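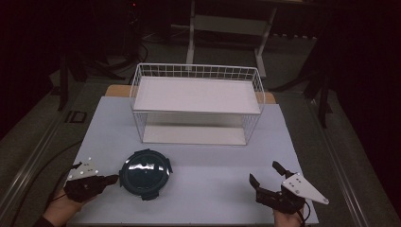
How long should the rye starter sit out after a feed before it goes in the cold? Two hours on the counter with the cover resting loose, then straight into the fridge, and leave it alone until the next bake.

Workshop notebook, baking side
4 February 2024

Writing that answer at the top because it keeps coming up and I was tired of hunting for it on page whatever. OK, on to today.

Third go at the Rerholm rye. I got the recipe off the back of the Castellanos flour bag and then changed half of it, so at this point it's ours. Started with 185 grams of ripe starter, same as last time, but I swapped in the coarse Stustitz rye for all of the flour in the soaker. Big difference in the bowl! It drinks water like crazy. I had to add two extra splashes before I got the wet-cement feel I wanted, and I didn't weigh the splashes (I know, I know). Next time the jug goes on the scale first.

The dough smelled great after the first rise, kind of like apples and a little like beer. Last batch went too sour, and my guess is I let the starter get too hungry before I used it. This time I fed it last night and again when I came in, and it was domed and full of bubbles when it went in the mix. If anybody bakes from this page, please do both feeds.

Salt: I forgot it again until the dough was already mixed. Kneaded it in late with wet hands. Seems fine, but I'm going to start measuring it out before anything else and parking it right in front of the mixer where I'll bump into it.

Shaping was the usual mess. Rye doesn't stretch, so I quit trying to make it behave and just scooped it into the tins and smoothed the top with a wet spatula. Filled 6 tins a bit over halfway. Dusted them heavy with flour so I could watch for cracks. Once the cracks are as wide as a pencil lead they go in the oven, whatever the clock says.
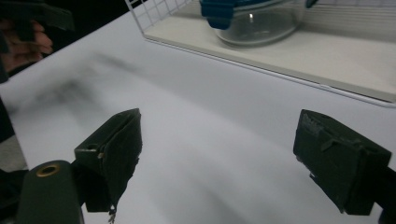 The oven is still running hot on the back left. The loaf from that corner came out a shade darker than the rest and the crust is thick enough to fight with. I turned the tins halfway through and it helped some, but I want to try the Flostbridge baking stone on the lower rack before I start blaming the thermostat.

Cut into the darkest one too early, of course. Gummy line along the bottom, and the knife came out looking like I'd been spreading glue. The others are staying wrapped until tomorrow, and I mean it this time. Flavor is already way better than batch two though, more malty, less of that sharp vinegar thing at the end.

To do: order more coarse rye before we're down to the last bag. Try a spoonful of caraway in two of the tins. Write the starter feed times on the jar with tape. And I'd like to have the recipe settled by May, so no more changing three things at once (looking at myself here).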